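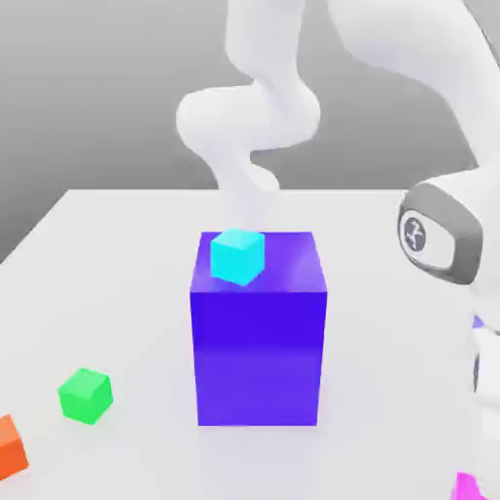 Hooman Ghasemi asked at our midterm review whether the policy had learned to stack at all, or had only learned where the block usually is. We had no good answer then, so the second half of the project went into testing it.

Method

All work was done in simulation. The task is to place a small cube on top of a tall block, with other coloured cubes left on the table as distractors. We collected 2,268 scripted demonstrations and kept 2,000 for training. The rest were held out for validation. The baseline policy, Okard, was trained with the block always in the centre of the table. The second, Rimano, saw the block moved and turned at random. Both used the same network and the same camera views.

Results

With the block in its usual spot, the two policies scored nearly the same. Once we moved it 20 cm, Okard kept reaching for the old position and its success rate fell to 28 per cent. Rimano lost very little. Changing the colours of the distractors made no clear difference to either one – we had expected it would.

So Hooman's guess was right for the baseline. We did not test other block heights, and nothing was run on a real arm. The training settings are in Appendix B.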